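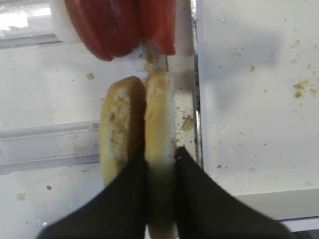 The snack counter at Masulley has had its first full summer, and I'm so happy to be writing to you with mostly good news! When your grant came through we had a hatch, a sink and a folding table, and now we have a counter that serves hot food after every youth session. The menu is still short on purpose. Hot dogs are the heart of it, and most of my August went on buns, believe it or not. We settled on the split kind with a golden-brown crust and a soft, pale inside, and the kids took to them right away (we tried a firmer roll first and a lot of it came back on the plates).

Now the money. We have spent $2685 of the grant so far, nearly all of it on the work surface, the fridge and the food handling course. Lalit Rathore and Ketsara Suwannarat both passed the course, so we can open even when I'm away. The fridge came from Dogbe and arrived two weeks later than promised, which pushed our opening back. I should have told you that at the time and I'm sorry I didn't.

We had hoped to reach 100 meals a week by the end of the summer. We got there in the last week of August and not before — the early weeks were quiet, mostly down to us not having a sign on the street side. Matilde Correia painted one and things picked up fast. Seven of our older teens are now trained to put orders together, and they're good at it. They know the order of things by heart: open the bun, sausage in, onions if wanted, sauce last, napkin underneath. Saeed Nazari has been teaching them to do the till as well, with mixed results, but we're getting there.

Crumbs are my one real complaint. They get everywhere on a white surface, and we were leaving it all until closing, when everybody is tired. We've moved to a wipe-down between batches and I've put a brush on a hook by the sink. Fatemeh Sadeghi also wants a lidded bin for the buns so the bags aren't left open, and I think she's right. That will come out of the small equipment line.

For the fall we'd like to add soup on the colder evenings and a meatless sausage that people will eat more than once. We've tasted two so far and the one from Farnau was the clear favorite. I'd also like to move $100 from printing to ingredients, if you're okay with that — could you let me know before we place the next bread order? Receipts are in the folder you already have, and you're very welcome to come by for a hot dog any time we're open.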